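Lista: emura-estaciones
Asunto: Re: Pedido conjunto de sensores y cajas, cierre y reparto
Fecha: sábado 7 de diciembre

Mensaje citado:

Buenas. Leo en el resumen que el pedido a Ollbridge se cierra este mes y tengo varias dudas. La primera, si los sensores de humedad vienen calibrados o hay que ajustarlos en casa. La segunda, si se puede pedir solo la garita sin la electrónica, porque la mía sigue funcionando y lo que tengo roto es el plástico. Y la tercera, cómo se van a repartir los gastos de aduana, que el año pasado llegaron por sorpresa y hubo quien pagó el doble que otros por lo mismo.

Tengo además el pluviómetro dando lecturas absurdas desde que cambié el mástil de sitio. ¿Le ha pasado a alguien?

Fin del mensaje citado.

Hola:

Contesto por orden y aprovecho para poner al día a los demás.

Los sensores vienen calibrados de fábrica, con su certificado en papel. Aun así conviene hacer la comprobación con sal antes de subirlos al mástil. Un tarro con tapa, sal común humedecida (pastosa, sin agua por encima) y el sensor dentro sin tocar la sal. Se deja 16 horas en una habitación con temperatura estable y debería marcar en torno al 75 %. Si se desvía tres puntos o más, avisad antes de montarlo, que después del montaje Ollbridge no admite devoluciones.

Sobre la garita: sí, se puede pedir suelta. Son 68 euros con los platos, las varillas y la tornillería. No incluye el brazo de sujeción al mástil. Los platos nuevos son un poco más anchos que los antiguos y no se pueden mezclar en la misma pila, así que si se os ha roto uno solo mirad primero si queda alguno en el armario de Castillo.

La electrónica va en un pedido aparte, a Isemdale. Placas, cableado y conectores se compran juntos y cada cual los monta. Quien no quiera soldar que lo diga en la hoja de pedido.
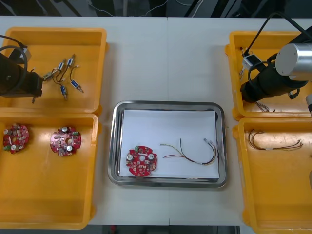
El importe de aduana se va a prorratear por valor de lo pedido y no por cabeza, que fue el problema del año pasado. Cuando llegue la factura la subiré entera a la carpeta compartida. Hasta entonces se paga solo el material. Si alguien prefiere adelantar una cantidad a cuenta, puede hacerlo, pero complica las sumas y preferiría que no.

Respecto al pluviómetro, lo del mástil me da bastantes pistas. Si las lecturas raras coinciden con viento, lo más probable es que la cazoleta esté basculando por vibración. En mi estación pasaba igual: una noche seca de viento del norte y por la mañana varios milímetros registrados. Lo resolví bajándolo a un poste propio, a metro y medio del suelo y separado del anemómetro. Si no puedes separarlo, prueba a poner una goma entre la abrazadera y el soporte y comprueba el nivel con la burbuja, que con poca inclinación ya cuenta de menos.

Limpia también el embudo. Con las hojas del otoño se tapona y luego suelta el agua de golpe, y en la gráfica parece un chaparrón a las once de la mañana con el cielo despejado.

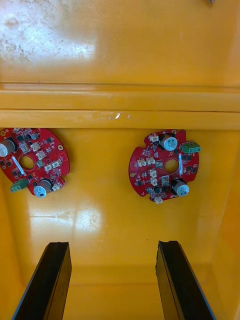 Otra cosa que quedó pendiente de la última reunión: la altitud de las fichas. Hay estaciones que tienen puesta la del municipio y otras la del sensor. Para reducir la presión al nivel del mar hace falta la del barómetro, que muchas veces está dentro de casa y no en el mástil. La de Castillo figuraba a 500 metros, que era un redondeo de cuando se dio de alta, y medida sobre el mapa sale a 471. Esa diferencia son más de tres hectopascales, suficiente para que en el mapa de isobaras apareciera siempre una burbuja encima. Ya está corregida. Revisad la vuestra y mandadme el dato si hay que cambiarlo, con una nota de cómo lo habéis sacado. Los datos antiguos no los toco hasta que decidamos si se recalcula la serie completa o se deja una marca en la fecha del cambio.

La hoja de pedido está donde siempre. Poned dirección de envío aunque penséis recogerlo en mano, y en la columna de observaciones si la garita es para mástil redondo o cuadrado, que las abrazaderas son distintas.

Si alguien ha probado las tapas de malla para el embudo, que cuente qué tal van con nieve.

Un saludo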